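On the Keeping of Minutes in a Small Association

It has been my practice on this site to write at some length about matters of procedure, and several readers have asked that I return to the subject of minutes. I do so with some hesitation. My term as recording secretary of the Fusstead Allotment and Orchard Association ended in July, after 17 years, and it would be improper to appear to instruct my successor in public. What follows should be read as a statement of how the work was done during my own term and nothing more.

The Association holds 105 plots on two sites. The larger lies behind the old Brekola works and the smaller runs along the canal at Worau. Each plot carries one vote. A household with two plots carries two votes, a point which was disputed at length before my time and which was settled by an amendment to the rules in 2000. I mention the amendment since the minutes of the meeting at which it was adopted do not record the wording. They say only that the rule was "changed as discussed." Every secretary after that date has had to rely on a typed slip found inside the cover of the minute book, unsigned.

That slip shaped my view of the office more than any manual. A minute is kept for the reader who was not there. In most cases that reader will arrive ten or twenty years later with one narrow question, and will want the exact words of the motion, the name of the person who moved it, the name of the person who seconded it, and the result. The reader will have little use for the discussion.

On the matter of discussion, practice varies widely. When I took over the book, it was customary to record each speaker in turn. The minutes of a single evening could run to eight pages, most of them concerning water pressure. I reduced this over several years. By the end of my term the usual length was two pages, and the standpipe dispute, which occupied three consecutive meetings, is covered in a paragraph. Some members felt that their remarks had been lost. Where a member asked that a remark be entered, it was entered, word for word, and read back before the meeting moved on. I would recommend this to any association. Very few such requests are made once members know that the remark will be read back aloud.

The draft should be written the same night if at all possible. I set myself a limit of noon on the following day and failed to meet it on perhaps a handful of occasions, each of which I regretted. Notes that seem perfectly clear at nine in the evening become hard to read surprisingly fast. I still have one page that says "A. agrees unless pears," and I have never been able to establish what was meant.

Seating also has some bearing on the quality of the record. For many years we met in rows, facing the officers, and the secretary could hear the front row and very little else. The move to a single table was proposed as a matter of comfort, but its effect on the minutes was immediate. Speakers could be identified by sight. Motions were stated once, at a normal volume. It also became much harder for two members to hold a private conversation at the back, there being no back. 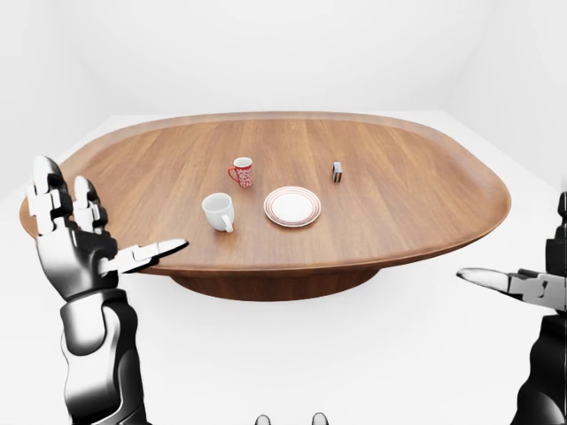 Anikó Juhász wrote to me after my earlier post to say that she disagrees with nearly all of this, and that a table makes people talk longer. In her experience members seated in rows say their piece and sit down, while members seated around a table feel entitled to answer every point made by everyone else. She would sooner have a short meeting badly heard than a long one recorded in full.

I have considered her objection with care, and I grant a portion of it. Our meetings did grow longer. The average closing time moved from half past eight to a little after nine. I would say in reply that the number of corrections offered at the following meeting fell sharply, and that corrections take up time as well. A disputed minute can consume half an hour before any new business is reached -- and at Fusstead it frequently did.

This brings me to the approval of the minutes, which I believe is the most neglected item on any agenda. It is commonly treated as a formality. The chair asks whether there are any corrections, there is a brief silence, and the book is signed. In our case the draft was circulated 8 days before the meeting, on paper to those who preferred paper, and members were asked to send corrections in writing. Matters of fact were amended without debate. Matters of opinion were not amended at all. A member may well wish that he had put something differently, but the minutes cannot put it differently for him.

Declan Mottram, who chaired the Association for much of this period, held firmly to that last rule, including on the evening when the opinion at issue was his own. The record shows that he described the Hutapea pump as "adequate for a birdbath." He asked that it be softened. He then ruled himself out of order and signed the page.

As to materials, we used a bound book with numbered pages until the end of my term, and I kept a typed copy alongside it. I am aware that most associations of our size now keep the typed copy only. I have no strong objection, provided that a signed set is printed and stored somewhere dry. The shed is not dry. We lost the greater part of two seasons to damp before the books were moved, and the waiting list for plots had to be rebuilt from members' own recollections, with results that pleased very few of them.

A word should be said about abbreviations. I permitted myself three: "AOB" for any other business, "carr." for carried, and "n.f.a." for no further action. The last of these was the source of a complaint from a newer member, who had taken it to be someone's initials and had been trying to find him for some weeks to discuss the compost bays.

I have been asked whether the older books will be made available for general reading. That is a question for the present officers. The index, which I completed in the spring, covers motions only and is arranged by year and then by subject. Entries under "Hedges" should be checked against those under "Boundaries," as I changed my mind partway through.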